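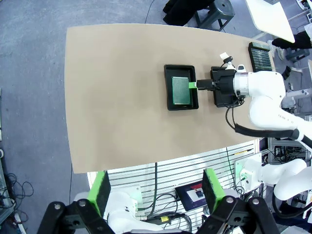

The tan table, with a board at the tray.

Attempt 188 began with the arm already above the rack. Benedetta Farina had the log open on her knees and typed the number before anything moved. The club's rule was that an attempt existed once it had a number, and that an attempt with a number could not be deleted.

The task, as set by the Stenduter competition, was to take a perforated board from the rack and lay it in the black tray. A run consisted of five boards. The time limit was seven minutes. The rules said nothing about how the board should be held, and on this point the club had divided in August and not come back together.

Parviz Fallahi held that the gripper should take the board by its tab. The tab was flat and stood clear of the holes. Dong-hyun Ban preferred the long edges, which gave a better hold and a worse approach, as the fingers had to pass between neighbouring boards. He had written four pages on this. Parviz had read two.

"Tab," said Parviz.

"It'll swing," said Dong-hyun.

"Then we'll write down that it swung."

The fingers closed. The board rose out of its slot, tilted by a few degrees, and settled. Benedetta typed: lift, small tilt, held. The arm carried it across to the tray and stopped above it for longer than the plan allowed.

"Is that a fault?" she asked.

"It's waiting for the force reading to settle," said Parviz. "I put the pause in last night."

"You didn't log it."

He didn't reply. She added a line to the log with his initials and the date, 12/10/22, and left the space for the length of the pause empty.

The board went down. One corner touched the raised edge of the tray, slid along it and dropped inside. The gripper kept hold of the tab. On the Skunico scoring sheet a board counted as placed only when released, and the sheet allowed no marks for being nearly there.

"Open," said Parviz, to the arm. It took no spoken commands.

Dong-hyun had come round to Benedetta's side and was reading the force trace over her shoulder. The line had gone flat some time ago. He pointed to the threshold, then to the line, which lay just above it.

"It thinks it's still pressing," he said. "The tab bends. It'll never read zero while you're holding it there."

"Would the edges read zero?"

"Page three," said Dong-hyun.

Parviz pulled a chair over and sat down. Benedetta scrolled back to the empty space, asked him how long the pause was meant to be, and waited with her hands on the keys.

"Two seconds," he said. "Put two. And send me page three."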